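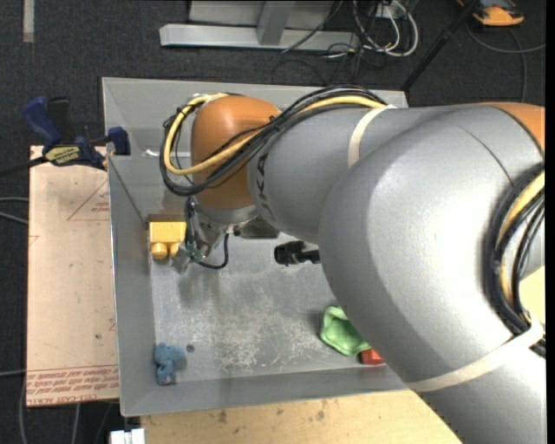
Why do metal things get scratched?

Go and find the oldest baking tray in your kitchen. (Ask first!) Tip it toward the window and you'll see lots of thin pale lines going every which way, plus some blotchy bits. I love looking at these. My name is Radwa Bouzid and I've been nosy about scratches since I was 8, when I dragged a fork across my aunt's best pan and got in an awful lot of trouble.

So what is a scratch? It's a tiny ditch. When something hard and pointy gets pushed along a metal surface, it plows a little groove, a bit like your finger in wet sand. Some of the metal gets squashed to the sides and some can come off as dust. Smooth metal bounces light back neatly, but the groove sends it off in all sorts of directions, and that's why a scratch often looks paler than the metal next to it.

A scuff is a scratch's messy cousin. You get one when something rubs over a wider patch, so there are loads of teeny grooves close together and you can't pick out any single one.

Now think about a metal bin with sloping sides and a flat bottom. Anything you drop in slides down the slope, even something small like a yellow toy block, and the flat part gets a lot of the bumping. A gray metal bin can end up with its marks crowded near the middle of the floor!

Does a plastic block scratch metal? Not easily. Most metals are harder than the plastic toys are made of, so usually it's the toy that loses. But if there's a bit of grit stuck underneath, watch out. Sand is very hard, and it will scratch steel while the block just gives it a ride.

Try it yourself: take 2 old spoons that a grown-up says you can ruin. Rub one with a dry cloth and the other with a cloth and a pinch of sand, and count to fifty both times. Then hold them under a lamp and turn them slowly. My friend Eamon tried it with his soup ladle and his mom still brings it up.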